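I met Parveen Haque on a Tuesday in Bevport, at a wooden table with cables on it, which is pretty much how she spends her mornings. She runs the cord-sorting bench at Traleck, a repair and reuse shop, and I'd gone along because my own drawer at home had gotten out of hand (I own one laptop and, somehow, a shoebox of chargers).

"People bring them in bags," she told me. "Grocery bags, mostly. They've been meaning to do it for years." Last September the shop took in 2,000 cords in one month, and she still talks about it like bad weather.

So where do you start with a knot? I would have pulled. Parveen winced when I said so!

"You find the plugs first. Get hold of the heads, bring them together, and let the tails hang. The knot is nearly always in the tails."
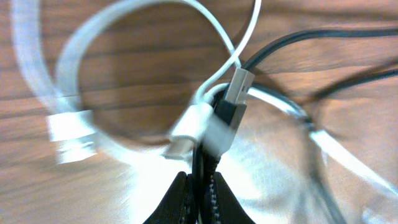
She doesn't care much about color, either. White ones look alike, black ones look alike, and she'd sooner go by the connector: USB-A on one end, then whatever's on the other. Braided cords get their own pile. She likes those, they hold a coil nicely, though she says they snag on everything.

Her coworker Rezaul Uddin disagrees with her about nearly all of this. He sorts by length. "If I need a long one, I need a long one," he said, and went back to his coffee. They've had this argument for years and I don't think either of them wants to win it.
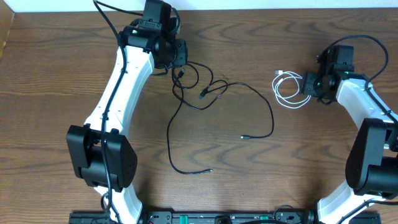 I asked what she does once a cord is free. She lays it out flat, runs a thumb down it feeling for kinks, then makes a loose coil no tighter than her palm. No rubber bands, they go sticky. She uses paper strips, with the length written on in pencil.

"And test it before you put it away. I had 46 in a box once, all beautifully coiled, and I'd never plugged in a single one."

How many of those worked? She wouldn't tell me.

I went home and did the shoebox. It took the whole evening and I kept five.

Contact us | © Bevport Pestness | Back to top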